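Quiénes somos

Pavdale es una empresa de ingeniería dedicada a la producción de demostraciones para el entrenamiento de políticas de manipulación robótica. Trabajamos para fabricantes de maquinaria, integradores y grupos de investigación que disponen de un modelo y necesitan ejemplos con los que ajustarlo. No vendemos robots ni desarrollamos controladores comerciales. Entregamos episodios grabados, revisados y documentados, junto con la escena de simulación en la que se obtuvieron.

La plantilla es de 23 personas, repartidas entre ingeniería de simulación, teleoperación, revisión de datos y soporte. La dirección técnica corresponde a Reece Naylor, que procede del campo de la calibración de manipuladores y sigue firmando el informe de aceptación de cada lote.

Origen

La empresa nació como una línea interna de Gorcombe, taller de utillaje para ensamblaje ligero. El taller necesitaba comprobar si una misma secuencia de colocación podía aprenderse a partir de demostraciones y trasladarse después a útiles ligeramente distintos. Las primeras grabaciones se hicieron en una celda física, con un operador y un brazo. El tiempo de preparación entre episodios superaba con mucho el tiempo de grabación, y la mayor parte de la variación útil quedaba fuera. El paso a la simulación se decidió en octubre de ese primer año. Poco después la actividad se separó del taller y adoptó el nombre actual.

Gorcombe sigue siendo cliente y proveedor de geometrías de referencia.

Qué hacemos

Cada encargo parte de una tarea definida por el cliente: estado inicial admisible, estado final y tolerancias. Con esa definición construimos la escena, fijamos los parámetros que deben variar y los que no, y abrimos la campaña de recogida. La unidad de trabajo es el episodio. Un episodio contiene las posiciones articulares, la apertura de la pinza, las poses de los objetos, las imágenes de cada cámara virtual y una marca de tiempo común a todas las señales.

La escena de uso más frecuente es Semple, una sala con mesa central preparada para tareas de ensamblaje sobre bandeja. El brazo principal se monta en el borde posterior de la mesa y los útiles se disponen delante de su base. 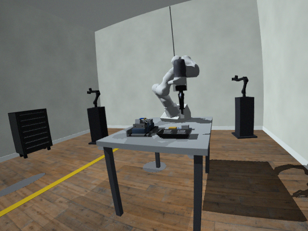
Escena Semple: brazo principal sobre la mesa y, a ambos lados, dos brazos pequeños sobre pedestales negros.

El entorno de la sala (suelo, paredes, mobiliario) se modela con el mismo cuidado que la zona de trabajo. Las políticas entrenadas sobre fondos neutros tienden a degradarse al cambiar de local, y las sombras arrojadas sobre el tablero son una fuente conocida de error en la estimación de pose. Por ese motivo la iluminación forma parte de los parámetros de campaña y queda registrada en los metadatos de cada episodio.

Método de recogida

La recogida se realiza por teleoperación. El operador dirige el brazo simulado desde un puesto con realimentación visual y ejecuta la tarea completa, incluidas las correcciones. No se editan las trayectorias. Un episodio con un reintento de agarre se conserva y se etiqueta como tal, ya que los modelos de nuestros clientes se benefician de ver recuperaciones. Se descartan los episodios con interpenetración de sólidos, pérdida de sincronía entre señales o intervención externa sobre los objetos.

Una campaña estándar consta de 70 episodios por variante de tarea, de los cuales 64 se entregan como conjunto de entrenamiento. El resto se reserva para validación y no se comparte hasta que el cliente ha cerrado su modelo. Entre episodios se modifican las poses iniciales de las piezas dentro de los márgenes acordados; los útiles permanecen fijos salvo petición expresa.

Las sesiones de teleoperación tienen una duración limitada. La fatiga del operador se aprecia en los datos antes de que él mismo la perciba: aumentan las pausas previas al cierre de la pinza y se acortan las aproximaciones verticales. Cuando el revisor detecta ese patrón, la sesión se interrumpe.

En la configuración de ensamblaje de Semple, la pinza apunta hacia el tablero, con el útil gris y azul a un lado y la bandeja negra al otro. Las piezas de la bandeja son pequeñas, de tonos claros y amarillos.

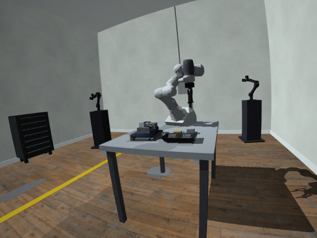
Revisión y control de calidad

Todo episodio pasa por dos revisiones. La primera es automática y comprueba límites articulares, continuidad de las señales, contactos y estado final. La segunda la realiza una persona distinta del operador, que reproduce el episodio completo y asigna las etiquetas de fase: aproximación, agarre, traslado, inserción y retirada. Si ambas revisiones discrepan, el episodio vuelve a cola y se resuelve por escrito.

La herramienta de revisión es Clinholm, de desarrollo propio. Permite reproducir las señales sincronizadas, comparar episodios de una misma variante y exportar las anotaciones en formato abierto. Se entrega con cada encargo, sin coste de licencia, para que el cliente pueda auditar las etiquetas o modificarlas.

Límites del servicio

La simulación no reproduce con fidelidad suficiente los materiales deformables, los cables sueltos ni los ajustes con lubricante. No aceptamos encargos en los que la tarea dependa de ellos. Tampoco garantizamos el rendimiento de una política concreta: el informe de aceptación se refiere a los datos y a la escena, y detalla las discrepancias conocidas respecto a la celda física cuando el cliente facilita medidas de esta.

Incorporaciones

Buscamos con regularidad operadores de teleoperación y revisores. No se exige experiencia previa en robótica. El periodo de formación incluye prácticas de agarre e inserción, lectura de señales articulares y uso de Clinholm. Las candidaturas se envían a través del formulario de contacto, indicando el puesto y la disponibilidad horaria.

Contacto | Aviso legal | © Pavdale. Todos los derechos reservados | Volver arriba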